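Why Does a Drink Cool Down?

Mugs, cups and the sneaky way heat gets out

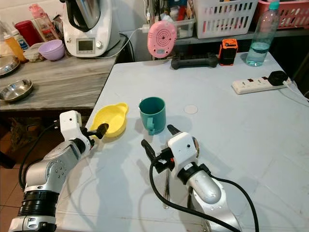

Where does the heat in hot cocoa go?
It moves into the cooler things nearby: the mug, the table, the air and even your hands!

Everything is made of tiny bits called molecules, and they never stop jiggling. In hot cocoa they jiggle fast. They bump into the slower bits in the mug and pass some of their jiggle along, like kids bumping shoulders in a crowded hallway. That's called conduction.

Steam carries heat away too. The fastest bits of water at the top zoom right off into the air (wow!), and the ones left behind are slower, so your drink gets cooler. Blowing on it helps even more bits escape.

Try it yourself! Ask a grown-up to help you fill 2 matching mugs with warm tap water. Put a saucer on top of one and leave the other open. Wait 15 minutes, then dip a clean finger in each. Which feels warmer?

If you have a thermometer, check both mugs every 5 minutes and draw a graph. When the water reaches the same temperature as your room, maybe 72 degrees Fahrenheit, it stops cooling. Now try the whole thing again with ice water and see which way the heat goes!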